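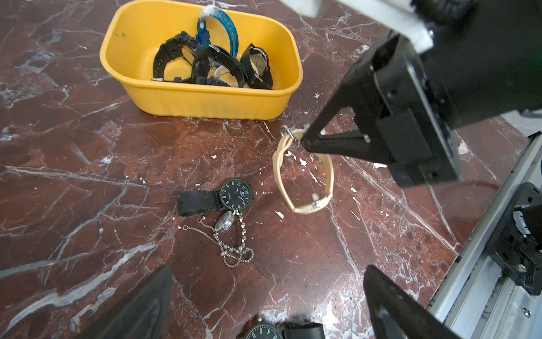
Keeping card statements in order
By Kamran Asadi
Aug 2, 2022

Put every card receipt in one kitchen drawer, and check it against the statement the night it arrives. Circle anything you can't match and call the issuer that week -- small charges are the ones people let go.

Set autopay for the full balance if your checking account can take it. If not, pay twice a month. On a $900 balance, two payments of $450 are easier to plan for.

Keep statements with tax items for three years. Shred the rest.

Recent tips
Labeling a bill folder
Splitting utilities with a roommate
Where to keep spare checks

Contact Stamby | © 2022 Stamby | Back to top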